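Pramach Window & Workroom
Home > Curtains > Heavyweight > Stoma

Stoma Heavy Curtain, pair
$69.00
In stock, ships from the workroom

Updated August 30, 2024

I've been sewing curtains for other people's windows for a long time, and the Stoma is the one I keep making for my own house. It's hanging in the bedroom, it's hanging across the back door, and there's an old one folded over the couch that the dog thinks is hers. So yes, I'm biased!

It's a plain, heavy, soft curtain with no pattern and no shine. The cloth is a 400 gsm brushed weave from the Sarpong mill, and it has real weight in the hand when you lift it out of the box. It doesn't puff out at the bottom when a window is open a crack, and it falls into long loose folds without you fussing over it every morning (I used to tie mine up with old tights overnight to train the pleats, and with this cloth I quit bothering).

What you get
2 panels, each 43 inches wide, in the length you pick below
Header tape already sewn on
Hooks to fit the tape
A strip of the same cloth for patching or tiebacks

What you don't get is a rail. I sell the Drudis rail separately, and if your current one is a skinny tension rod I'd really think about swapping it, this cloth will pull it down in the middle of the night and scare everybody. Any solid rail or pole that's screwed into the wall should be fine. If you're not sure about yours, send me a picture of the brackets before you order.

How dark does it get?

Dark, but please don't order it expecting a cave. The cloth blocks most of the light that hits it straight on. What sneaks in comes over the top and around the sides, and that's down to how you hang it. Mount the rail a bit higher than the window and let the panels run past the frame on both sides. That made a bigger difference in my bedroom than lining ever did. I do offer a lining on request, and for a nursery or a night-shift sleeper I'd say go for it.

Colors

Oatmeal, Brick, Moss, and Ink. Oatmeal is the one most people buy and it's lovely with wood floors. Brick is warmer than it looks on a phone. Moss I nearly dropped in January and then got so many emails that I didn't.

Ink is the tricky one to describe. It's my near-black, and it has a little blue-green hiding in it that comes out in some rooms and goes away completely in others - lamps tend to kill it, gray daylight brings it up. If you need a true flat black, order a swatch first. Dark cloth looks its best next to other dark, dull things, I think, and it makes anything bright in the room jump right out at you.

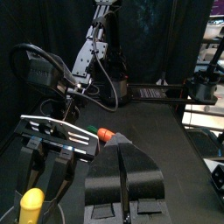

Dark folds behind a matte black tabletop, with an orange carrot and something yellow for color.

Washing and care

Cold wash, gentle cycle, one panel at a time. They get very heavy when wet, so don't try to carry both up from the basement at once like I did. Hang them back on the rail damp and let the weight pull the creases out. Skip the dryer. For dust, the soft brush on a vacuum works great, top to bottom. Lint shows on Ink and hardly at all on Oatmeal, so pet people, choose with your eyes open.

Hemming

Pick the length closest to yours and I'll hem it for free if you write the finished drop in the order notes. Measure from the bottom of the hook ring down to where you want the cloth to stop, and measure at both ends of the window. My kitchen floor slopes so badly that one side is a good bit longer than the other, and I only found out after I'd cut.

Returns

Unhemmed panels can come back any time within the month, folded, in the same box. Hemmed ones I can't take back, sorry. Swatches are yours to keep.

Add to cart
Order a swatch
Ask me a question about this curtain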